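Wednesday, March 15, 2023

Duva pick task, continuing on the grasp failure.

Overnight batch on Ulelura finished, 200 episodes. Same fault as before. Arm gets to the case on the dresser, fingers close, the contact force spikes and the case goes off the dresser top. In a few episodes it comes to rest under the dresser. In the rest it leaves the workspace and the episode ends on the bounds check, and the logger writes that as a timeout. That is why the summary page looked better than it should have. Timeouts and ejections need separate codes.

Things tried this morning:

Lowered finger closing speed to half. Case still jumps, only later.

Raised solver iterations from 4 to 10. Spike is smaller but still there. Runs noticeably slower, so I don't want to leave it at 10 if it isn't the fix.

Turned off the Surkard contact patch. Worse. Turned it back on.

Paused a run just before closing and saved two views.
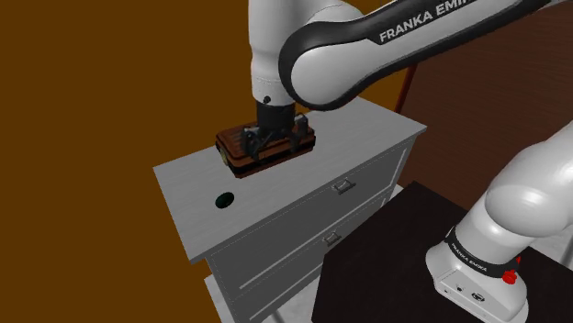
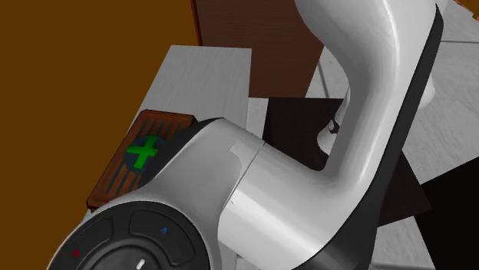 Sim renders, Duva pick task. Gripper at the brown case in the first one.

Loaded the collision shapes on their own after lunch. The visual mesh for the case is fine. The collision mesh is a single convex hull, and it was exported at the old scale, so it is bigger than what gets drawn. The planner uses the visual bounds to pick the finger opening. By the time the fingers look like they are about to touch, they are already inside the hull and the solver pushes everything apart in one step. Slower closing was never going to help with that.

Checked the November export of the same asset. It has the right scale. The bad one came in when we re-imported the furniture set and I did not rerun the scale check on the small objects.

Replaced the hull with the November one and reran 30 episodes with solver iterations back at 4. No ejections. A couple of slips where the fingers close too near one end, but that is an ordinary grasp problem and can wait.

One safety item. The force limit in the Duva config did not stop the arm during the spike. It reads the filtered value, and the filter is long enough that the spike is over before the limit sees it. The same config is what we load on the real arm. Do not run Duva on hardware until the limit reads the raw signal. I put a note on the cell door and set the hardware flag to off in the repo.

To do:
- raw force into the limit, test in sim with the bad hull put back on purpose
- scale check for every object on import, fail the import if visual and collision bounds disagree
- separate log code for ejections
- rerun the full batch tonight
- relabel the old timeouts if the state logs are still on Ulelura

Awasthi Lab notebook | Contact the lab | Back to top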